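Bac de rangement en métal Kadilora, gris

Référence : Rawat 300
Fabricant : Kadilora
Vendu par : Tendton, matériel d'atelier

Le bac Kadilora est un contenant ouvert pour barres courtes, chutes et pièces en attente de reprise. Il se pose sur un établi, sur un chariot ou directement au sol. Le fond est plat, les pièces longues y restent à plat et se reprennent par le milieu.

Les parois sont inclinées vers l'extérieur. On passe la main ou une pince le long du bord sans accrocher, et une barre rangée contre la paroi reste accessible. Le métal est gris.

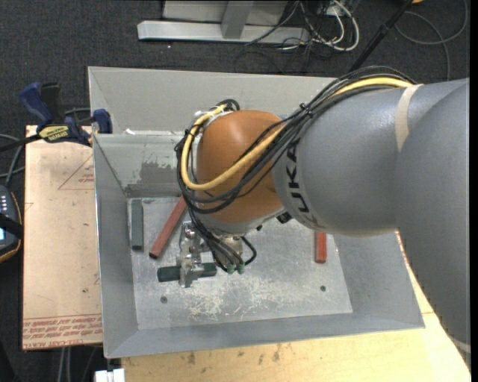

Le bac est livré sans couvercle. Un couvercle plat existe en option, ainsi qu'un jeu de séparateurs pour trier les barres par couleur ou par section - les séparateurs se posent sans outil et se retirent de la même façon.

Charge maximale : 40 kg
Hauteur intérieure : 16 cm
Conditionnement : à l'unité ou par lot de 4
Entretien : chiffon humide, savon neutre. Ne pas utiliser de tampon abrasif.

Les bacs ne sont pas prévus pour être empilés une fois pleins. À vide, ils s'emboîtent. Pour une fixation sur table, commander les équerres Britow, vendues séparément avec leur visserie.

Délai d'expédition indiqué à la commande. Pour un devis ou une dimension hors catalogue, écrire à Mamta Dixit, service commercial.

Fiche mise à jour le 2018-05-12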